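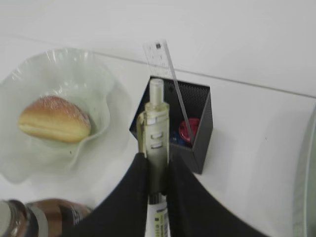
A clear barrel with a slim pocket clip.

4 min read

I ruined a lot of pens before I learned to clean one properly. If yours skips at the start of every line, try this before you toss it! I'm talking about refillable fountain pens here, the kind that comes apart without a fight (ballpoints are a whole other headache).

Unscrew the barrel and pull out the cartridge or converter. Hold the nib section under cool tap water — never hot, I warped a Castaño that way and I'm still sore about it — and let it run until the worst of the ink is gone.

Now fill a cup with cool water and add 2 drops of dish soap. Drop the nib section in and go do something else for around 10 minutes. Rinse it really well, because leftover soap makes ink spread all over the page.

Got a bulb syringe? Fit it snugly to the back of the section and push clean water through until it runs clear. My friend Zoila Mamani swears by this for red ink, which hangs on forever.

Stand the section nib down in a folded paper towel and leave it overnight. Then refill, scribble a few loops on scrap paper, and give the ink a minute to reach the tip.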